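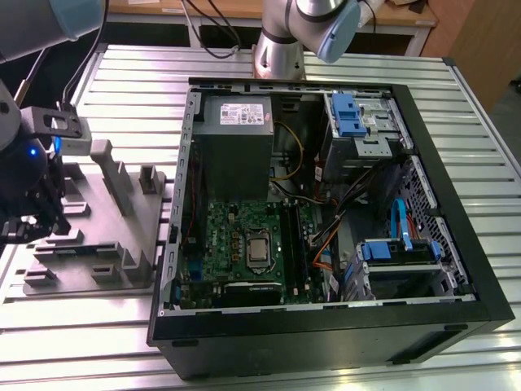
An old desktop tower with the side panel off

How to give an old desktop a second life as a home file server

If you have an old tower in a closet, please don't haul it to the dump yet! I turned mine into a file server for the whole house and I love it. Every photo, every scanned recipe and all of my daughter's school projects live on it now, and it took me one weekend (most of which was copying files while I did other things).

What you need

A working desktop PC, even a slow one
Two hard drives of the same size
A USB stick for the installer
A network cable long enough to reach your router
A Phillips screwdriver

Step 1. Clean it out

Unplug everything, hold the power button down for a few seconds, and lay the tower on its side. Take off the side panel. Blow the dust out with short bursts of canned air, and hold the fan blades still with a finger while you do it. My first machine came from my neighbor Zdenka Stojanović, who has two cats, and I got enough fluff out of it to make a third.

Touch bare metal on the case before you handle any parts. Leave the power supply closed up. It can hold a charge even when it's unplugged.

Step 2. Put in the drives

Slide both drives into the bays and screw them down on both sides, or they'll buzz. Each one needs a data cable to the motherboard and a power plug from the power supply. The plugs only go in one way, so if you're pushing hard, flip it over and try again.
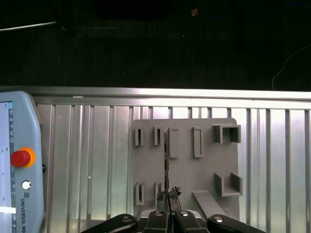
Page last changed: Feb 4, 2019

Step 3. Install the system

Pick any free Linux server system you like. Write it to the USB stick, plug the stick into the tower, and start from it. You'll need a monitor and keyboard for this part only. Say yes when it asks about remote login, and give the machine a name you'll enjoy typing. Mine is Marinho. The backup box at my sister's place is Flenevau, and I won't hear a word against either name.

Step 4. Mirror the drives

Set up the two drives as a mirror (RAID 1), so each holds a full copy. If one dies, you swap it and carry on. A mirror won't save you from deleting the wrong folder, though! Keep a separate backup somewhere else as well.

Step 5. Share a folder

Install Samba, make one folder called "family," and give each person their own login. Test it from a laptop before you copy anything big. When I moved our photos over, all 1,721 of them, I did one year at a time and opened a few from each batch to check.

Step 6. Tuck it away

Find it a spot with some air on all sides, plug it in to the router, and take the monitor back. Heloísa Rezende wrote to me in August to say hers runs happily on a pantry shelf, next to the rice. Great spot, as long as the door has a gap.

Next page: setting up automatic backups overnight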